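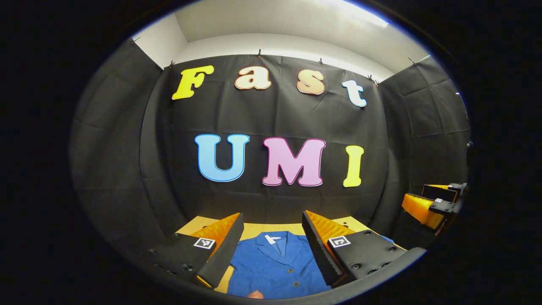
Blue garment laid out flat on the table, black cloth and the Fast / UMI letters behind.

4 Aug 2026 – folding table, garment notes

Started on the blue one today, finally, after putting it off for ages in favor of towels (towels are easy, towels have four corners and no opinions). Writing all this down while I still remember it, partly for me and partly for Mirjam, who takes over the table when I'm off and who asked me last time what I meant by "fold it the usual way." Fair question! There was no usual way. There is now, sort of.

First, the laying out. I used to drop the thing on the wood and tug at the edges until it looked about right, and then wonder why every fold came out with a fat lump in the middle. What works better for me is to lay it down loosely, smooth from the center toward the outside with flat hands, and only then fuss with the edges. If you start at the edges you push all the slack inward and it sits there like a bubble. Two slow passes with the palms beat ten quick ones. Mirjam does it with her forearm, which looks silly and is faster than my way, so I'm going to practice that.

Second, which way round. I've gone back and forth on this. In December I wrote in the old notebook that everything should start with the neck end away from you, and I stuck to that for clothes with a collar. For anything soft without one I've started turning it sideways, and I don't love it. The side folds are nicer but then I have to reach across myself for the last one and it drifts. Going to give neck-away another proper try before I change the rule for everybody.

The fold itself, as I'm doing it this week:

Side in, a bit short of the middle. Smooth.
Other side in, same amount. Smooth.
Bottom up to a hand's width below the top. Stop and look at it.
Fold once more, press, leave it alone.

"Stop and look at it" is a real step, please don't skip it. Most of my crooked ones were already crooked at that point and I just carried on hoping. If the two long edges aren't parallel there, open it back up. Takes a few seconds. Fixing it after the last fold takes a lot longer and leaves a crease going the wrong way.

I did 9 practice runs before lunch. Kept 6 of them as good. The other ones were all the same mistake, the second side coming in farther than the first, so the whole thing ended up wider at one end. I think I know why: I'm right-handed and I pull harder on that side. Tried folding the right side first for the last couple and it helped a little. Not enough runs to say more than that.

After lunch I was slower and neater. Didn't keep a tally.

Wrinkles. The fabric spray from Brutent makes the cloth lie down very nicely for the first fold and then it gets clingy and won't slide over itself. I've stopped using it on clothes. Keep it for the pillowcases, where it's great. If somebody has left the bottle on the table, move it to the shelf before you start – I've knocked it over twice now and the puddle gets under everything.

The cloth at the back needs attention too. It still has all its fold lines in it from the package, a whole grid of them, and every time I look up from the table I want to go at it with an iron. I asked whether we could take it down and steam it and the answer was yes, if I put it back up the same evening. So that's my job. The clips I'd like to leave where they are along the top and mark the spots with tape first, otherwise we'll be at it all night trying to get the letters level again. Note to self: the steamer is over at Akoddale, in the cupboard with the spare bulbs. Ask before driving over, the last time I went it had been lent out.

And the letters! I like them a lot. The colors cheer the place up, yellow and blue and pink over all that black. Somebody wondered if they'd survive steaming. I have no idea. Plan is to work from the back of the cloth, keep well away from the lettering, and do a bottom corner first to see what happens. If a letter starts to curl I stop and we live with the creases.

Storage. The folded stuff goes in the Entili boxes, standing on edge, never stacked flat. Standing up you can pull one out without dragging its neighbors along, and you can see straight away which fold was lazy because it slumps. Box 801 is the one for clothes from now on. The number is on the lid AND should be on the side, I've only done the lid so far. Towels stay where they are. There are 5 boxes with no label at all and I would love to know what's in them, but not today.

One thing I want to argue about with Mirjam Coppens when she's back: she wants every garment shaken out between runs, so that each one starts from a proper mess. I've been opening them up and smoothing them again on the spot. Hers is better practice, I admit it. Mine gets through nearly twice as many in an afternoon. But the old creases do guide the next fold, you can feel the cloth wanting to go back along the same line, so my later runs are flattering me. Maybe shake out every other time? Or swap to a different piece and let the first one rest. I'd go with the second idea if we had more pieces. Brokamico has a bin of plain secondhand clothes by the door, cheap, all sizes, and I could fill a bag on the way in.

To do:
– side label on 801
– tape marks for the clips, then the cloth down, steamed, up again
– neck-away versus sideways, a decent number of each, same person folding
– left-hand side first versus right-hand side first
– bag of clothes (mixed thickness, please, and something with long sleeves, I want to see how bad that gets)
– wipe the table, there's a sticky patch near my end and cloth drags on it

Tomorrow I'll start with the blue one again, shaken out properly this time, and write down which side I fold first.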